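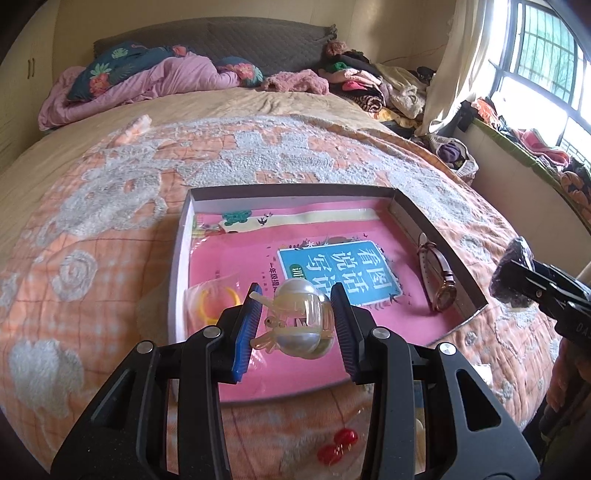
A hair claw clip and a pink book cover, sorting on the bed.

How to clear a bedroom of small things with one shallow box

In our home the small things always travel to the bedroom. Hair clips, hair ties, pens, erasers, school books, one earring without its pair. They don't look like much until you want to make the bed and must first pick up a handful of them. I tried many ways to keep this under control, and the one I describe on this page is the only one which stayed with us for longer than a month. It takes me one evening, and after that only a few minutes before sleep.

What you need

One shallow box. The lid of a shoe box is also fine, but a real box with low sides is better.
A bed, made, with the blanket pulled flat.
A soft dry cloth.
Two or three small containers with a cover, for the things that will stay.
A paper bag for the things that will go.

About the box

Please don't take a deep one. I did this mistake the first time. I had a very nice deep box from Plernham, and everything I put in it went to the bottom and stayed there until June. In a shallow box you see all of it at once, and when it is full you have to stop and sort. The box should be big enough that a school book can lie flat in it.

If the box has a dark or patterned bottom, put something flat and bright inside. Clear and yellowish hair clips are very hard to see on gray cardboard. On a bright pink book cover you find them at once, even the part with the little metal spring.

Step 1. Make the bed first

It sounds like the wrong order, but I use the bed as my table. Pull the blanket tight, so that nothing can roll into a fold. Put the box on the bed near the side where you will stand.

Step 2. Collect, don't decide

Go once around the room. Start at the door and follow the wall: windowsill, night table, the floor behind the door, under the pillow. Everything smaller than your hand goes into the box. Books and notebooks go in first and lie flat. At this moment you don't ask if the thing is good or bad, or who left it there. My friend Dilani Munshi puts on one song and must finish before it ends. I am slower and need three.

Step 3. Take the things out one by one

Now stand at the bed and take out one thing at a time. Place it on the blanket in one of these groups:

Hair things
School and reading
Belongs in another room
Broken or finished

Hold a claw clip by the two sides, where you would press it to open, and lift it straight up. If you pull it by the teeth it catches on the hair ties and the whole family comes out together.

Step 4. Check the hair clips

Open and close each clip two times. The spring should push it back without help. Look at the teeth against the light — a small crack in clear plastic is easy to miss, and it will break in the hair later. Wipe the clip with the dry cloth. If it is sticky from hair spray, wash it in lukewarm water with one drop of dish soap and dry it well around the spring, or it will rust.

Big claw clips I keep closed, in one container, standing next to each other. Hair ties go in a second container. Don't mix the two!

Step 5. Check the books

Children's books come to the bed for reading and then forget to go home. We have quite many Chinese ones for the second grade, for looking at pictures and then speaking and writing about them, and they were always under something. Look between the pages for pencils and loose papers before you close the book. A pencil left inside will bend the back of it. If the book is still in use, it gets one fixed place next to the bed. The others go back to the shelf the same evening.

Step 6. Empty the box completely

This is the step which people skip. If you leave three things at the bottom, the box becomes only one more place for lost things. Wipe it and put it back under the bed, or on the chair.

Every evening after

Put the box on the bed, collect, return, and put the box away. If it takes longer than five minutes, too many things are living in the bedroom, and you should do the long version again on a free evening.

Some questions I received

Zuzana Tóth asked if a drawer can do the same work. For me no, a drawer closes and then I forget it.

Habibur Chowdhury wrote that his daughters want their own boxes. It is a good idea if they are the same size, otherwise you will have another discussion. Write the name on the short side, where it can be read when the box is pushed under the bed.

Last changed 16 Feb 2020 — I added the part about washing the clips.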